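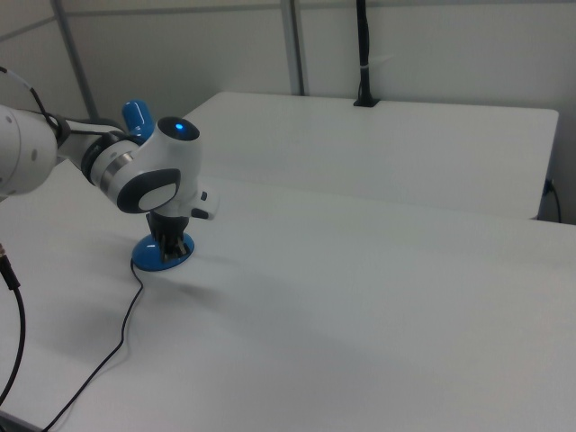
그림 1. 흰색 작업대 위 파란색 원판에 그리퍼를 내린 로봇팔

3. 실험 방법 및 결과

3.1 실험 구성
본 과제는 케이블이 연결된 원판형 부품을 로봇팔로 파지할 때 접근 자세가 성공률에 미치는 영향을 확인하는 것을 목적으로 한다. 제어 프로그램은 Sulen 환경에서 작성하였으며, 시연 데이터의 기록과 정리에는 Zurix를 사용하였다. 그리퍼는 손가락이 아래를 향하는 수직 접근을 기본 자세로 하였다.

3.2 데이터 수집
6월 한 달간 원격 조작으로 시연 258건을 기록하였다. 이 중 통신 지연으로 관절값이 누락된 13건을 제외하고 나머지를 정책 학습에 사용하였다. 원판의 초기 위치는 시행마다 무작위로 지정하였고, 케이블의 배치는 별도로 통제하지 않았다.

3.3 평가 결과
평가는 총 200회 실시하였다. 수직 접근 조건은 경사 접근 조건에 비해 파지 성공률이 높았으며, 실패 사례의 대부분은 손가락이 원판 중심에서 벗어난 경우에 해당하였다. 케이블이 접근 경로와 겹친 시행에서는 원판이 회전하여 재시도가 필요하였다.

3.4 한계 및 향후 계획
단일 형상의 부품만을 대상으로 하였으므로 결과를 일반화하기 어렵다. 2학기에는 케이블의 형태를 상태 변수에 포함하고, 동일한 절차를 Caken 부품군에 적용할 예정이다.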